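25. November – Werkstattbuch, Schlafzimmer / Textilien

Heute nur das große Bett als Faltfläche. Tisch wäre mir lieber gewesen, aber der ist noch bei Dougal. Matratze gibt zu viel nach, jede Kante verrutscht beim Glattstreichen. Spannbettlaken nochmal nachgezogen, die Diagonalfalte kommt trotzdem wieder. Laken ist eine Nummer zu groß gekauft, steht schon seit September auf der Liste!!

Blaues Teil: erst ausbreiten, dann längs, dann quer. Soweit der Plan. Stoff ist weich und knittert sofort, Ecken suchen dauert länger als das Falten selbst. Kirstin meint, vorher einmal kräftig ausschütteln – morgen probiern.
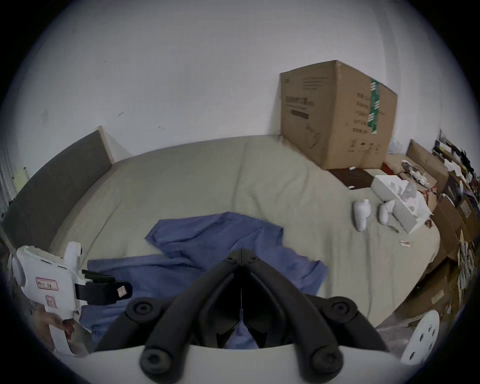
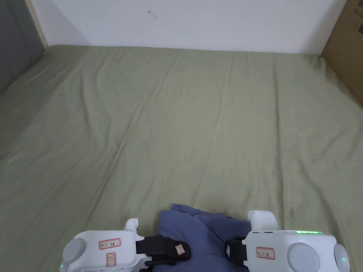
Blaues Teil auf dem Bett

Karton muss weg vom Bett, frisst hinten rechts Platz und wenn man zieht, wandert er mit. Kittipong fragen ob der noch gebraucht wird, sonst zerlegen und ins Altpapier. Taschentücher auch runter, die zerknüllten gleich in den Müll. Nachtschrank besorgen?? Bei Clitow war einer, 40 cm breit wäre gut, muss nachmessen.

Wand hinterm Bett hat Macken und Flecken. Mit Schmutzradierer ran, erst an unauffälliger Stelle testen. Wenns nicht reicht überstreichen, Rest Weiß von Paterson steht im Keller (Eimer 10 Liter, Deckel klemmt). Vorher Bett abrücken, zu zweit, Ishbel hat Zeit.

Offen:
– Laken tauschen, kleinere Größe
– Unterlage für die Matratze, irgendwas Festes, dünne Platte vieleicht
– Beathag wegen Kopfteil fragen: Polster absaugen oder feucht abwischen?
– Faltmaß festlegen, sonst faltet jeder anders und im Schrank passt wieder nichts aufeinander

Quittung fürs Laken finde ich nicht, Kirstin hat evtl. eine Kopie.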